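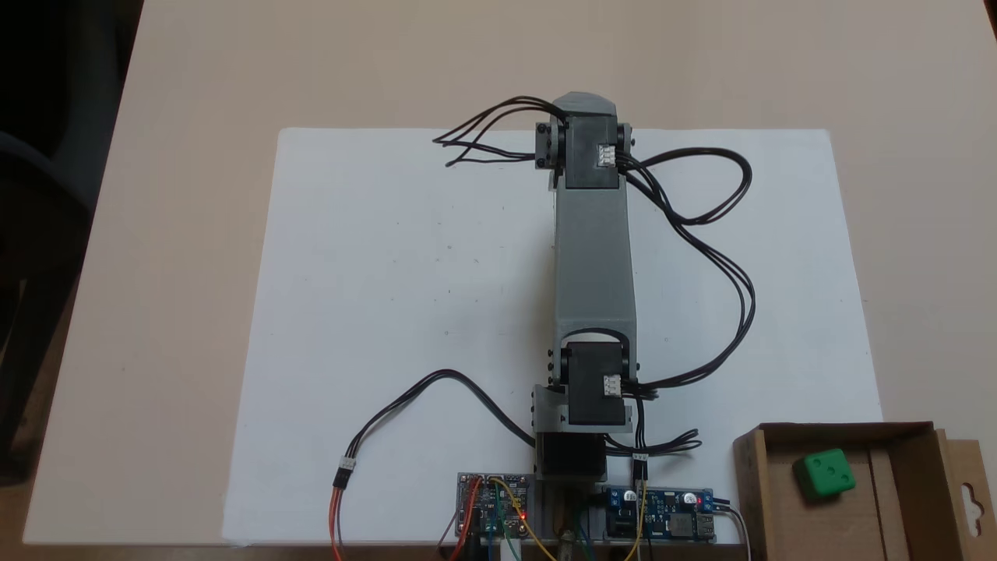
4.3 Bench set-up and zero position

This section applies to the Tulilell arm after the printed parts have been assembled (section 3) and before the base is bolted down. Work on a flat table with the arm laid out straight. Allow clear space on both sides for the cables.

Caution: Switch off the supply before connecting or removing any servo plug. A lit LED on the driver board means the board has power.

1. Lay the arm down with the base stepper motor toward you and the link pointing away. The upper and lower servos must be in line with the link.

2. Check the screws in the side brackets of the upper servo. Tighten by hand only. The printed housing cracks easily at the screw holes.

3. Run the cable from the upper servo back along the link to the lower servo. Leave a loop large enough for full travel of the upper joint. Do not tape the loop down at this stage.

4. Push each white servo connector in until it seats. Pull lightly on the plug, not on the wires.

5. Set the output of the power converter board with a meter before joining it to the servo line. See table 2 for the correct voltage.

Note: Converters supplied by Ellico and by Kofler have their adjusting screws on opposite sides. Read the label on the board first.

6. Keep loose wire ends apart and clear of both boards. Cover any end that will stay unused.

7. Switch on. Open the Bakham set-up tool and scan for servos. Two should answer. If only one answers, switch off and check the cable between the joints.

8. Select the lower servo and send position 2319. Wait for it to stop, then do the same for the upper servo.

9. If the link is off line by more than 2 degrees, switch off, remove the servo horn and refit it one tooth over. Repeat step 8.

10. Save the zero values and write them on the build sheet.

Caution: Do not send a position above 3000 to the lower servo while the arm is lying flat. The link will press into the table and the servo may overheat.

Changes to this section - R. Mansour, October. Step 9 reworded. For base rotation limits, go to 4.4.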